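Teleoperated demonstration

Teleoperated demonstration is a way of showing a robot a task by driving its arm from a distance while the movements are recorded. It is one of two common forms of teaching by demonstration. In the other, kinesthetic teaching, a person takes hold of the arm and moves it by hand.

Setup

The operator usually holds a second, smaller arm or a handheld controller, and the robot copies its motion. Joint positions, gripper opening and video are saved together, so that each camera image can be matched to a command. One run through the task is called an episode.

Toy kitchens are widely used as work areas. They are cheap, fit within the reach of a small arm and offer many short tasks, such as moving toy food between a plate and a counter. 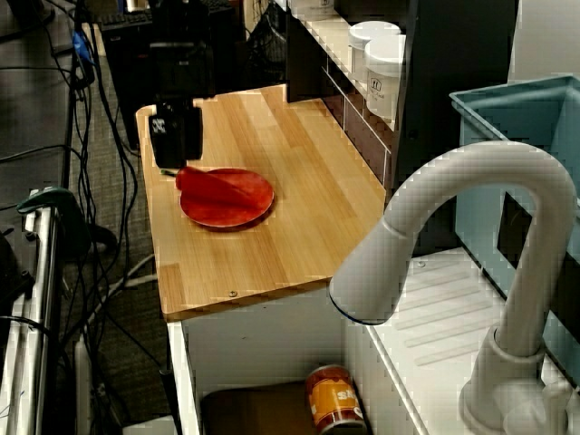
Toy kitchen work area with a red plate on the wooden countertop and a black gripper above it

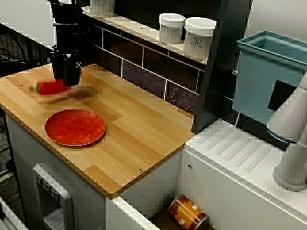 Recorded sets

The Laltden set, released in March, holds 1328 episodes covering 29 tasks, recorded with 3 camera views. The earlier Dekov set has 8 tasks and a single view. Helero, a recording program used for both, marks failed episodes but does not delete them.

Limitations

Operators get little or no sense of touch through most controllers and tend to work slowly near surfaces. Styles also differ from one operator to another, which can make a trained policy hesitate.

See also

Kinesthetic teaching
Imitation learning
Tapia controller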